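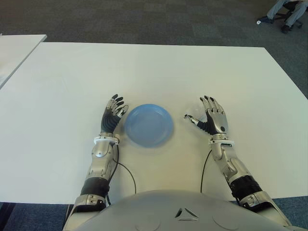 October, bench log, plate task

Start 4:10 p.m. Goal for the session: both hands close on the blue plate from the sides, lift, hold, put it back down in one piece. The plate is plastic, so the "one piece" part is mostly for morale.

Changed since last entry: Quinlan (our grasp script, for anyone new reading this) now closes both thumbs together. It used to close the left one first, which pushed the plate politely over to the right hand and called that a handoff. Finger closing time is set to 4000 ms. Yes, it's slow. At 1888 ms the rim went under the fingers and we spent a while discussing whose idea 1888 was. It's in the config with no comment, so it's everyone's.

Force limit 70 on both hands. Don't raise it without writing it down. I'm looking at my own handwriting from September as I say this.

Wrist cameras: the picture comes in sideways. Viverlow, the viewer, has a rotate button, and the button rotates the menu.
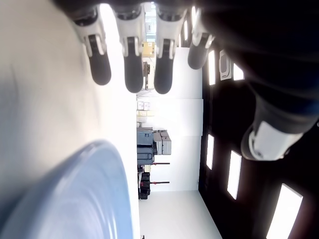

For labeling we left the frames sideways and turned our heads, which was fine for the first 128 and less fine after that. Whoever does the next batch, please rotate them in a script first. Ceiling lights also confuse the rim finder, which likes anything bright with an edge. Crop to the table side before running it.

Cables: leave slack at both wrists before homing the arms. Check it by hand, the software has no opinion.

The Poseck round wants the plate moved from one marked spot to another with no dragging. The rules define dragging over a page and a half and never say what a plate is. I've asked. If they answer "bowl" we start over.

To do
- comment the config, all of it
- try the thumbs a little lower on the rim
- merge the Markus branch or delete it, it has been "nearly ready" since spring
- put the force limit back in the start-up printout

Stopped 6:45. Script saved, arms parked, plate still on the table.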